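Reading time: 2 min

The Last Bus to Tiltimden

Part one

Darnell Dunleavy came to the bus station at Orano with one suitcase and a paper bag. Inside the bag was a birthday present for his granddaughter, who would be six in the morning. He had not seen her since she learned to walk.

The woman at the ticket window told him that the last bus was full.

"I paid already," he said, and he put his ticket on the counter.

"You paid for yesterday," she said. She was not unkind. She turned the ticket so he could read it himself.

He sat down on the bench near door 13. It was July and the station was still hot at nine in the evening. He thought about calling his son, but they had spoken only two times since the funeral, and both times it was about the house. What could he say now? That he had mixed up the days, like an old man?
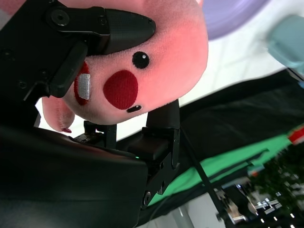 Part two

The driver came out to smoke at half past nine. He looked at Darnell, then at the paper bag with the ribbon on it.

"Tiltimden?" he asked.

"Yes. But it is full."

"There is the small seat behind me. It does not go back and it has no light." The driver finished his cigarette slowly. "My father drove this road for Tillman, before they sold the buses. He always gave that seat to somebody."

So Darnell traveled with his knees against the metal wall and the bag on his lap. The heater could not be turned off. After the bridge he took out his telephone and wrote to his son: I am on the bus. He looked at the words for a long time - then he added, I am sorry it is late, and sent it.

The answer came when they were passing the lights of Clokel.

She is awake, it said. She is waiting in the kitchen with her shoes on.

Contact | Copyright, all stories belong to their authors | Back to top

We use cookies to remember your reading settings. Accept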